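About Stemside

Stemside is a small robotics workshop with a big front door. We build and train robot arms for handling the things that stump ordinary machines — soft, creased, folded cardboard most of all — and every December we let people in to watch.

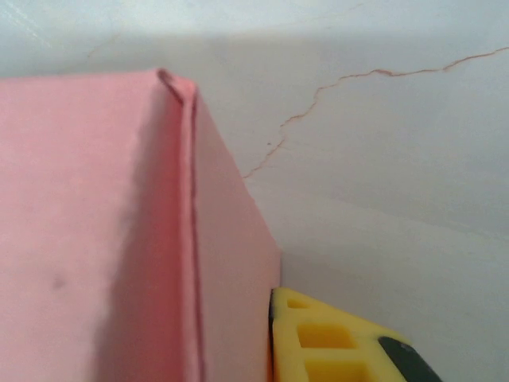
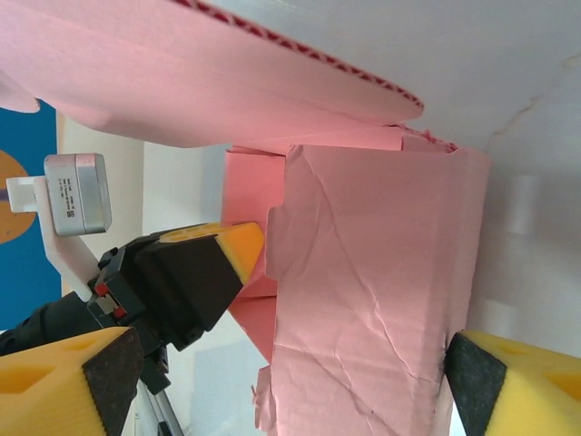
Pink cardboard and yellow fingers at our open day

Written by the Stemside open day lead
Updated 12/24/23

This year 28 visitors squeezed in, and what a good crowd they were! The first demonstration was box handling, and people kept edging closer to see how the fingers meet the cardboard. A wrinkled panel is much harder to hold than a crisp new one, so we love showing it.

We started with 5 people and one arm. There are 22 of us now, sharing roughly 900 square feet with our friends from Feloritz, who mold parts and lend us their long table on busy days. Our handling project is called Leltano, and it takes up most of our week.

Schools and local firms are welcome all year — write to us and we'll find a morning. Bring questions, and bring a box if you like. The more battered the better!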